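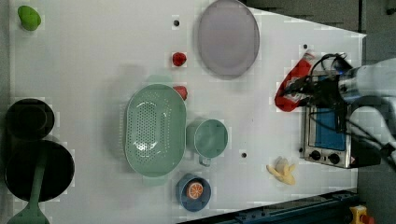
로봇 셀 유지관리 4주차 강의 노트
Paston 실습실, 주방 소품 셀

지난주에는 전원과 비상정지 회로를 봤고, 이번 주는 드디어 그리퍼와 카메라입니다. 제가 이 과목에서 제일 좋아하는 주차예요!

1. 시작 전 점검
비상정지 버튼을 눌렀다가 해제하고, 컨트롤러에 정지 이력이 남는지 확인합니다. 상판 고정 볼트는 12 N·m로 조입니다. 케이블은 팔을 홈 자세에서 가장 먼 자세까지 저속으로 보내면서 봅니다. 어느 관절에서 당겨지는지 손으로 짚어 보면 금방 감이 옵니다. 이때 팔은 반드시 티치 모드, 한 사람은 버튼 옆에 섭니다.

2. 케이블 여유
Heffernan 교재에는 여유 길이를 한 값으로 적어 두었는데, 우리 셀은 손목 회전이 커서 그대로 쓰면 모자랍니다. 베이스 클램프에서 손목 커넥터까지 900 mm를 기준으로 잡고, 손목을 양쪽 끝까지 돌려 본 다음 타이를 조이세요. 타이를 먼저 조이면 처음부터 다시 해야 합니다(작년에 제가 두 번 그랬습니다).

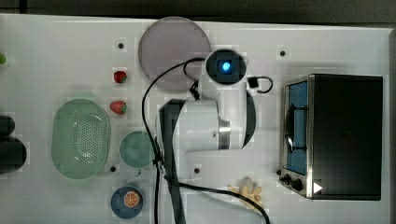
Skillik: 저희 조는 케이블을 팔에 바짝 묶었더니 손목을 돌릴 때마다 영상이 끊겼어요. 커넥터 쪽만 조금 풀어 주니까 멀쩡해졌는데, 이것도 여유 길이 문제로 보면 되나요?

네, 아주 좋은 질문입니다. 커넥터 바로 뒤가 꺾이면 전체 길이가 넉넉해도 신호가 끊깁니다. 길이와 굽힘은 따로 점검하고, 점검표에도 두 줄로 나눠 적으세요.

3. 손목 카메라 보정
보정판을 자세 16개에서 촬영합니다. 비슷한 각도로만 찍으면 오차가 작게 나와도 믿을 수 없으니 과감하게 기울이세요. 렌즈는 보정 전에 닦고, 보정 뒤에는 초점 링을 건드리지 않습니다. 결과 파일은 Wadley 폴더에 조 번호를 붙여 저장합니다.

4. 그리퍼 파지력
손가락 볼트를 먼저 확인하고, 영점은 완전히 연 상태에서 잡습니다. 컨트롤러의 누적 개폐 횟수도 적어 두세요. 5월 점검 때 값은 2,117회였습니다. 그다음 천이나 봉제 소품처럼 눌리는 물체로 힘을 맞춥니다. 단단한 물체는 닿는 순간 위치가 정해지지만 부드러운 물체는 계속 눌리기 때문에, 폭이 아니라 힘을 보고 멈춰야 합니다.

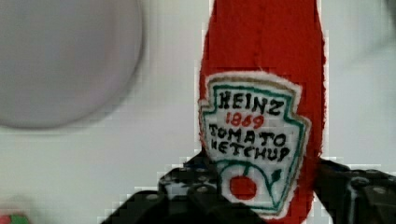 힘은 가장 낮은 단계에서 시작해 한 단계씩 올리고, 들어 올려서 잠시 멈췄을 때 미끄러지지 않는 첫 값을 기록합니다. 거기서 한 단계만 더 올린 값이 작업값입니다. 양쪽 손가락이 같은 순간에 닿는지도 꼭 보세요. 한쪽이 먼저 닿으면 물체가 밀리면서 기울고, 카메라 보정이 틀린 것처럼 보이기도 합니다. 이 둘을 구별해 내는 순간이 정말 재미있습니다!

과제: 조별 점검표 한 장, 케이블 타이 위치를 표시한 스케치 한 장. 다음 시간에는 손가락 패드를 교체합니다.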